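Badidby v Bonsu thread because I was there and my thumbs are freezing. Bear with me

Final score first for people who dont want the whole thing. Badidby 2, Bonsu 2. Two goals down at the break, should have won it by the end. Attendance read out as 1,181, which for a Wednesday night in this weather is great

(February 12, 2025 for whoever keeps the fan archive, you always ask)

OK so. Lineup. No Skurnum in the middle, still on the sponsors' list as "day to day" lol. Sorry, for new followers: Skurnum is what we call the back-three setup, after the away ground where it first worked. Coach dropped it. Flat four tonight. I did not love this at 7:30

First ten minutes, nothing. Wind straight down the pitch, every goal kick coming back like a boomerang. Their keeper sliced one out for a corner off his own foot. We wasted the corner. Of course

Bonsu goal one. Long throw, flick, nobody picks up the runner at the back post. We've conceded that exact goal since October. Same throw. Same flick. Same three guys looking at each other

Bonsu goal two, penalty. I've seen people already saying it was soft. It wasnt. He's got a handful of shirt and he's still holding on when the whistle goes. Stonewall. Move on

Halftime. Tea line went all the way back to the turnstile. Gave up. Stood behind the goal with my hood up listening to two guys argue about whether we should sell the left back. To who??

Second half. Change of shape right away — back to the three, wingbacks pushed way up. Completely different team. Bonsu couldn't get out for a good spell

And then Matoušek. Has to be its own post

Zdeňka Matoušek, number 31, on at the break for her first minutes since the knee. First touch she turns her marker and wins a free kick. Second touch she switches it sixty yards onto the wingback's chest. Ground woke up

(yes this is the women's side, third time I've been asked in replies, it says so in my bio)

First goal. Matoušek again, slides it between center back and fullback, low finish across the keeper. 2-1. Keeper got a hand on it and it still went in. You take those

Bonsu went very long after that. Their number nine was basicaly playing on her own up there and still won every header. Fair play, best player they have by miles

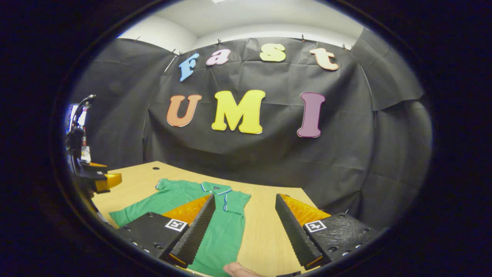
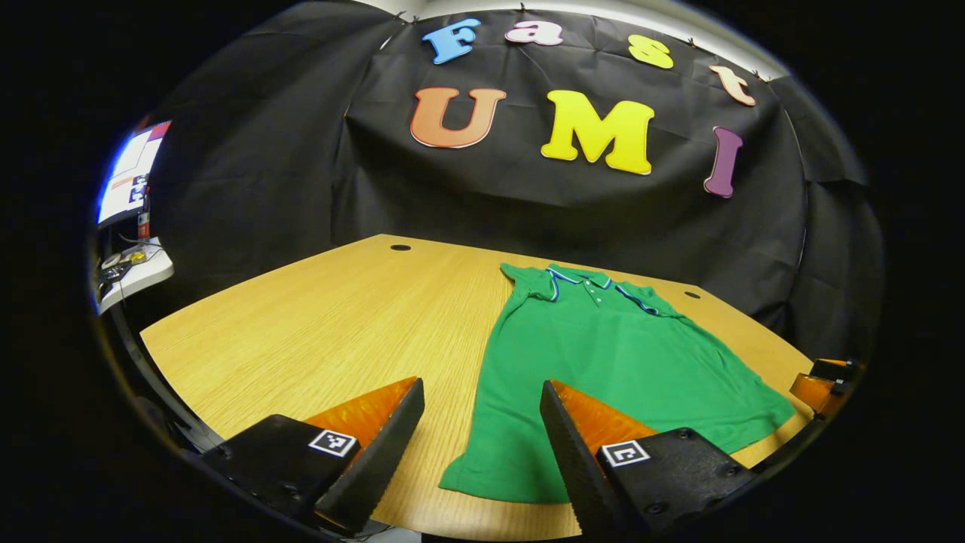

Green polo, short sleeves, same one both times

Back to the game

Equalizer. Corner, cleared, comes back in, cleared again, comes back in AGAIN, and it drops to our captain on the edge of the six-yard box. She doesnt even hit it clean. Shinned it. Off the post and in. 2-2 and I lost a glove

If anybody behind the east goal found a left glove, mine

Then we should've won. Two on one break, Matoušek square ball, open goal nearly, and it bobbles. Over the bar. Heard the groan from the parking lot side. Not blaming the player, that patch of grass has been terrible all winter and everyone knows it

Ref question since people are asking: fine. Missed one handball, gave us a cheap free kick later. Evens out. Her assistant on the far side had a much worse night — two flags for offside that were onside by a yard at least

Stoppage time was four minutes and we spent three of them in their half. Last kick was a free kick that hit the wall. Whistle. Everyone just sort of sat down on the grass

Player ratings, fast:
Keeper 6, no chance on either
Left back 7, DO NOT SELL
Captain 8
Center backs 5 first half, 7 second
Matoušek 9 and she only played half of it

Coach afterward (stood near enough to hear it by the tunnel): said the change at the break was always the plan if they were behind. Hmm. Also said Matoušek was only meant to get twenty minutes but told them she felt good and stayed on. Fingers crossed on that knee

Table: point keeps us above Drostance on goal difference. They have a game in hand though. So we have to go there and get something next time out, no way around it

Away travel for Drostance — coach goes from the usual spot, pay on the day, bring cash, the card thing was broken last trip and I doubt they fixed it. If you want a lift insted, reply here and I'll try to match people up. I have one seat. Might be taken, waiting on my brother

Edit to the first goal post: it was a deflection off the defender not the keeper's hand. Just saw the clip. Still counts

Somebody asking if the flat four is dead now. Please. Please let it be dead

Phone on 2 percent, bus is here. More tomorrow on the long throw thing because I have drawings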